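Vistau bench fixture tray review - six weeks with it under the arm

Posted by Leopoldo Palacios

I've been meaning to write this one up since June, when our second teardown cell at Sanarent finally stopped eating my evenings. We strip and rebuild old office towers, and the bit that always went wrong was never the arm itself. It was where the parts sat before and after the arm touched them. So I bought the Vistau tray, the grey plastic one with all the raised blocks, and bolted it down to the left of where the computer goes.

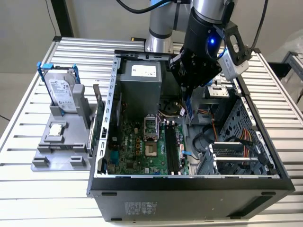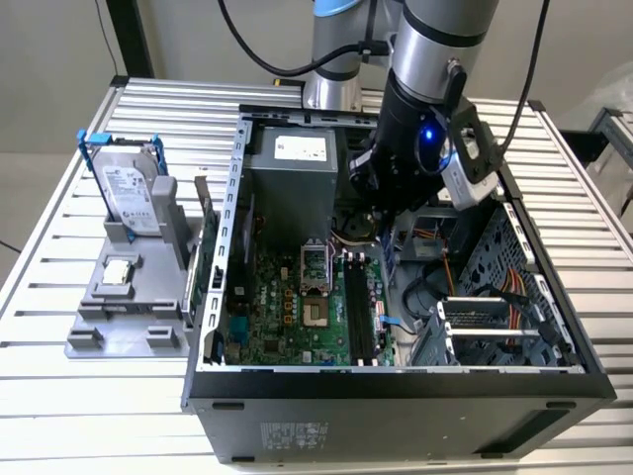
First impressions were good! It came with a paper drilling guide that lined up with our slotted table first time, and I had it fixed down before lunch on the Thursday (I'd set the whole day aside, so that was a treat). The plastic is stiffer than it looks in the shop photos. I leant on a corner quite hard while reaching for a dropped screw and it didn't budge.

The upright slot for the hard drive is the star. A 3.5-inch drive in its blue caddy stands up straight with its label facing out, and the gripper can come down on it from above with plenty of room either side. With our old Kneath tray the drives lay flat, and I had to teach an extra wrist turn for every single pick. Losing that turn took our drive swap from 62 seconds down to 54, and I didn't touch the speed settings at all.

The little square pocket for the processor is fussier. It holds the chip nicely, but the walls are a touch tight and dust gathers in the corners, so I go round it with a soft brush every morning before homing the arm. Miss a few days and the chip sits a hair proud - not much to look at, but enough to upset the pick height. I'd happily trade a bit of grip for a wider chamfer there.

Re-teaching after a clean is easy enough. I jog down to the drive slot, check the height, then do the same at the processor pocket and save both. If those two agree with the last set I leave the rest alone. Do check your cable slack while you're at it, especially the camera lead, as the far left of the tray is a bit of a stretch for ours and I had to re-tie it twice.

We've put 923 drives through it now. The ribs show some polishing where the caddies slide in, nothing has cracked, and one fixing screw worked loose (thread lock sorted it).

Grumbles? The price, mainly. It cost over 33 pounds more than the Londik version, and spare blocks are only sold as a full set, which is cheeky when it's always the same one that wears. I've still ordered another for cell three.

Four stars from me.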